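Home | Boards | Facilities and Supplies | Garment Care | Search

Folding station beside the drinks shelving

Posted by Naomi Were, March 18, 2021
Reading time: 2 minutes

N. Were (Skovbridge branch)
Members are asked to comment on the placement of the folding table at Skovbridge. It currently stands in front of the bottled drinks. The branch handled 323 returned garments in November, and staff require a flat surface close to the counter.

B_Obradovic
The Tandholm branch does not permit garments near beverages. One leaking cap will mark a pale shirt. I recommend that the table be moved to the back room.

Yaqin Yin
I respectfully disagree. Our back room has no daylight, and stains are missed there. We have kept our table by the shelves for 30 weeks without a damaged item.

B_Obradovic
Thirty weeks is a short period. Please also state how garments are to be laid out before folding.

N. Were (Skovbridge branch)
Buttoned items are opened, placed on the left side of the table and checked at the collar and cuffs. 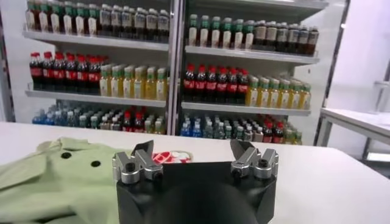
Sleeves are then turned in toward the center and the hem is brought up to the collar. Green and other light colors are folded before dark ones. Stacks may not exceed 32 items.

H. Sutherland
The written procedure allows 52. Which figure applies?

N. Were (Skovbridge branch)
The lower figure applies at Skovbridge. The procedure will be corrected.

B_Obradovic
My objection to the location stands.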